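Laltano Community Workshop
Car Care for Owners, Session 4: Brake Pads, Rotors and What the Squeal Means
Handout, revised 02/04/2023

Bring this with you on the night. If you lost the Session 3 handout (tires), the desk has spares, several with coffee on them.

1. What you are stopping

A family sedan weighs more than a grand piano and most of its passengers combined, and you ask it to go from highway speed to nothing whenever a squirrel has second thoughts. The brakes do this by turning motion into heat. Everything else in tonight's session follows from that sentence, so underline it.

On a disc brake, the caliper squeezes 2 pads against a rotor that turns with the wheel. The pads are meant to wear out. The rotor also wears, more slowly and at greater expense.

2. Reading the noises

High squeal, light braking: often the wear indicator, a small metal tab that touches the rotor when the pad gets thin. It was designed to annoy you. Turning up the radio is a popular repair and has never worked.

Grinding: metal on metal. Stop driving the car. The pad is gone and you are now machining your own rotor, badly.

Scraping for the first few stops on a damp morning: surface rust. It should clear. If it is still there by the grocery store, look closer.

Pulsing in the pedal: usually uneven rotor thickness. People call this a warped rotor, and you may too, but expect a lecture from the man at the parts counter.

3. Measuring

New pads commonly carry 10 to 12 mm of friction material. At 3 mm, plan the job. At 2 mm, do the job. Measure the friction material only and leave out the steel backing plate - every class has one person who includes it and goes home happy.

Check the inner pad as well as the outer one. The inner is harder to see and, naturally, is often the one that has worn.

Rotors have a minimum thickness, usually stamped on the hub or the edge. Below that number, replace them.

4. Reading the rotor face

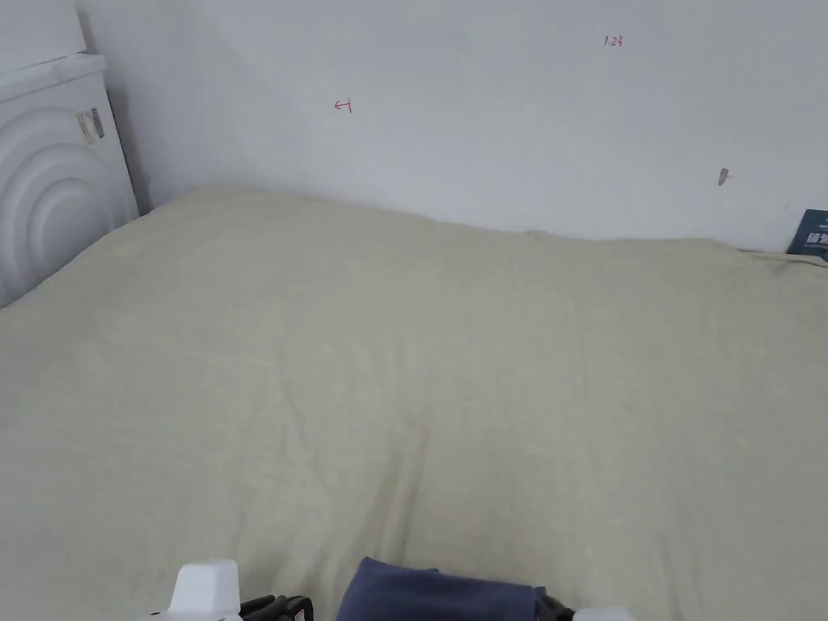
A rotor face should be flat, with an even finish from the inner edge to the outer. Fine marks running around it are normal and need no action. The trouble is that beginners either panic at every line or forgive everything, so think of making a bed: faint wrinkles all over a beige fitted sheet are what cotton or linen does, while one diagonal crease pulled into a fold catches your eye from the doorway. On the rotor, run a fingernail (cold rotor, please) from hub to edge. Fine texture is the wrinkles. A groove that catches the nail is the fold, and smoothing it with your palm won't help.

Blue patches mean it has been very hot. Cracks that reach the edge mean a new rotor, today.

5. What it costs

The Vikico front kit we use for the demonstration, pads and rotors, is $219. Budget more than $300 if a shop does it. The Sowah pads are cheaper and dustier. Do one axle at a time, both sides, always.

6. Before next session

Find your rotor's minimum thickness and write it here: ________

Look up the lug nut torque in your owner's manual. "Tight" is not a torque.

Session 5 is brake fluid, in the Valaro Street bay. Wear clothes you dislike.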